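Transcription and Interview Audio: Frequently Asked Questions

Gerum Reporting Desk, Faltuvthorpe
Maintained by Normunds Navickas
Last revised Thursday, January 13, 2022

This page covers how recorded interviews are stored, transcribed and quoted at the desk. It applies to staff and to freelancers on assignment. Rules on source protection are in a separate document.

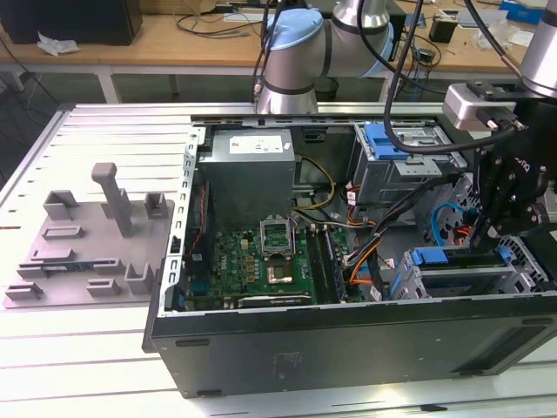
Reading time: 2 min

What file format should I record in?

WAV, mono, 16-bit. Phone recorders that only write compressed files are accepted, but do not convert the file before upload. Converting a compressed file to WAV makes it larger and adds nothing.

How do I name the file?

Reporter surname, underscore, subject surname, underscore, part number. Do not put the story slug in the file name. Slugs change. If the subject is confidential, use the code issued by Ott Vanags in place of the surname.

Is there a size limit?

Each upload to Junix is limited to 356 MB. Longer recordings must be split at a pause between questions. Overlap the two parts by 5 seconds so the transcriber can match them.

Who makes the transcript?

Junix makes a machine draft. The reporter corrects it against the audio. A draft that has not been corrected is marked "uncorrected" in the header and may not be quoted from, even for a single sentence.

What do I do with crosstalk?

Mark it [crosstalk] and give the time. If one voice can be followed, transcribe that voice and leave the other out. Do not rebuild the missing words from notes. 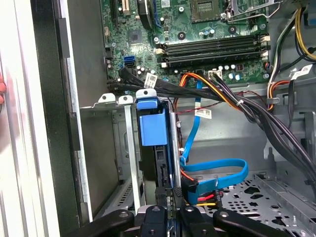
Quotes and corrections

Can I remove "um" and false starts?

Yes, in the published quote. No, in the transcript. Repeated words stay in the transcript too.

Can I join two answers into one quote?

No. Two answers given at different points in the interview are two quotes and need text between them.

Does the subject get to see the transcript?

Not before publication. A subject may ask to have technical statements read back by phone. The reporter decides, and logs the call.

What if the subject disputes a quote?

Send the time code and the quote to Gediminas Tamošiūnaitė. Two people listen to the passage separately and write down what they hear. If the versions differ, the quote is paraphrased or removed. The original audio is locked while the dispute is open.
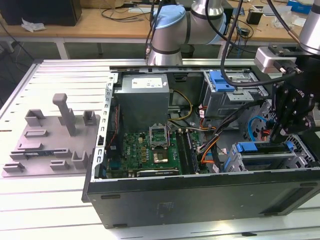
Locked audio can still be played but cannot be renamed, moved or deleted. The lock is lifted by the person who set it.

How long is audio kept?

Two years from publication. Audio for unpublished stories is reviewed each November. Recordings under a legal hold are moved to the Adomaitis archive and have no end date.

Can I keep my own copy?

Staff may not. Freelancers may, unless the contract says otherwise.

Who do I contact about a failed upload?

Žydrūnas Laur. Include the file name and the error text.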